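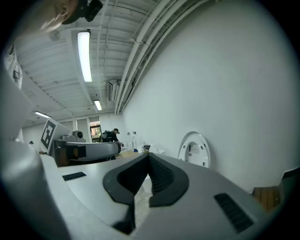 Innenraum mit Blick nach oben

Über uns

Skerken ist eine private Sprachschule für Spanisch und Dänisch. Wir unterrichten Erwachsene in kleinen Gruppen, tagsüber und am Abend, außerdem Firmen und einzelne Lernende. Prüfungsvorbereitung bieten wir für beide Sprachen an.

Wie die Schule entstanden ist

Gegründet wurde Skerken von Oriana Huenchumán und Vicente Zúñiga. Beide hatten vorher als Honorarkräfte an verschiedenen Einrichtungen unterrichtet, oft in Kursen mit mehr als zwanzig Teilnehmenden und mit Lehrbüchern, die sie sich nicht ausgesucht hatten. Der erste eigene Kurs war ein Spanischkurs für Anfänger, dienstags und donnerstags, in einem gemieteten Raum über einer Druckerei. Als die Druckerei auszog, übernahmen wir die untere Etage und bauten sie zu Unterrichtsräumen um.

Dänisch kam zwei Jahre später dazu. Der Anlass war eine Anfrage der Spedition Skiven, die ihre Disposition sprachlich auf die Arbeit mit dänischen Kunden vorbereiten wollte. Aus dem Firmenkurs wurde ein offenes Angebot. Inzwischen lernt fast ein Drittel unserer Teilnehmenden Dänisch, viele davon wegen eines geplanten Umzugs oder einer Stelle jenseits der Grenze.

Der Name Skerken stand schon auf dem Klingelschild, als wir einzogen. Er gehörte zu einem Vormieter, den wir nie kennengelernt haben. Die ersten Teilnehmenden sagten, sie gingen »zu Skerken«, und dabei ist es geblieben.

Wie wir unterrichten

Eine Unterrichtseinheit dauert 90 Minuten. Pro Woche finden in den Abendkursen eine oder zwei Einheiten statt, in den Intensivkursen am Vormittag eine Einheit täglich. Gesprochen wird von der ersten Stunde an in der Zielsprache. Grammatik erklären wir in den unteren Stufen auf Deutsch, kurz und schriftlich, damit die Teilnehmenden sie zu Hause nachlesen können.

Ein Kurs beginnt ab 5 Anmeldungen. Kommen weniger zusammen, bieten wir an, die Stundenzahl bei gleichem Preis zu kürzen oder den Start zu verschieben. Mehr als neun Personen nehmen wir in keine Gruppe auf. Wer eine Stunde verpasst, kann sie in einem Parallelkurs nachholen, sofern dort ein Platz frei ist.

In den Stufen A1 bis B1 arbeiten wir mit einem gedruckten Kursbuch und einer eigenen Aufgabensammlung. Ab B2 stellen die Lehrkräfte das Material selbst zusammen - Zeitungsartikel, Radiobeiträge, Verträge, Bedienungsanleitungen, je nach Gruppe. Hausaufgaben gibt es regelmäßig. Sie sind freiwillig, werden aber korrigiert, wenn sie bis zum Vorabend der nächsten Stunde abgegeben sind.

Einstufung

Wer bereits Vorkenntnisse hat, macht vor der Anmeldung einen schriftlichen Test und führt danach ein kurzes Gespräch mit einer Lehrkraft. Beides ist kostenlos und verpflichtet zu nichts. Das Gespräch kann auch am Telefon stattfinden. Stellt sich nach den ersten beiden Stunden heraus, dass die Stufe nicht passt, wechseln wir die Gruppe ohne Gebühr.

Das Team

Oriana Huenchumán leitet den Bereich Spanisch. Sie stammt aus Temuco, hat Germanistik und Linguistik studiert und unterrichtet vor allem die Stufen B2 und C1. Die Prüfungsvorbereitung liegt ebenfalls bei ihr.

Vicente Zúñiga kümmert sich um Verwaltung, Firmenkurse und Stundenplan. Er unterrichtet weiterhin den Anfängerkurs am Dienstagabend, den es seit der Gründung gibt. Fragen zu Rechnungen, Teilnahmebescheinigungen und Bildungsurlaub gehen an ihn.

Neben den beiden arbeiten sieben Lehrkräfte bei uns, vier für Spanisch und drei für Dänisch. Alle haben eine abgeschlossene Ausbildung im Sprachunterricht oder ein entsprechendes Studium. Einmal im Monat hospitieren die Lehrkräfte gegenseitig und besprechen die Stunde anschließend. Diese Zeit ist bezahlt.

Bibliothek Correa

Zur Schule gehört eine Leihbibliothek mit rund 4.000 Büchern, Hörbüchern und Zeitschriftenheften. Den Grundstock bildet die Sammlung des Buchhändlers Correa, die wir bei der Auflösung seines Ladens übernommen haben. Der Schwerpunkt liegt auf lateinamerikanischen Romanen und Erzählungen, dazu kommen Reiseberichte und viele Kinderbücher, die sich für Lernende ab A2 gut eignen. Der dänische Bestand ist kleiner und wächst langsam.

Kursteilnehmende leihen kostenlos aus. Die Leihfrist beträgt vier Wochen und kann zweimal verlängert werden. Wörterbücher und Grammatiken bleiben im Haus.

Online-Kurse

Alle Stufen bis B2 gibt es auch als Online-Kurs. Wir nutzen dafür die Lernplattform Zonby, auf der auch Aufgaben, Tonaufnahmen und Korrekturen abgelegt werden. Die Gruppen sind mit höchstens sieben Personen etwas kleiner als vor Ort. Ein Wechsel zwischen Präsenz- und Online-Kurs ist zum Ende jedes Monats möglich.

Preise und Ermäßigungen

Ein Abendkurs mit einer Einheit pro Woche kostet 300 Euro im Semester. Das Kursbuch ist darin nicht enthalten, die Aufgabensammlung schon. Studierende, Auszubildende und Arbeitsuchende erhalten gegen Nachweis eine Ermäßigung. Ratenzahlung ist möglich und muss bei der Anmeldung vereinbart werden. Für Firmenkurse erstellen wir ein Angebot nach Umfang und Ort.

Bürozeiten und Kontakt

Das Büro ist montags bis donnerstags von 10 bis 13 Uhr und von 16 bis 19 Uhr besetzt, freitags nur am Vormittag. Anfragen per E-Mail beantworten wir in der Regel am nächsten Werktag. Für ein Beratungsgespräch bitten wir um einen Termin, gerade in den Wochen vor Semesterbeginn.

Der Eingang zur Schule liegt im Hof, Fahrräder können dort abgestellt werden. Die Unterrichtsräume im Erdgeschoss sind stufenlos erreichbar, die Bibliothek im ersten Stock leider nicht. Wer nicht hinaufkommt, gibt im Büro eine Liste ab - wir bringen die Bücher nach unten.

Stand: Mittwoch, 28. Oktober 2020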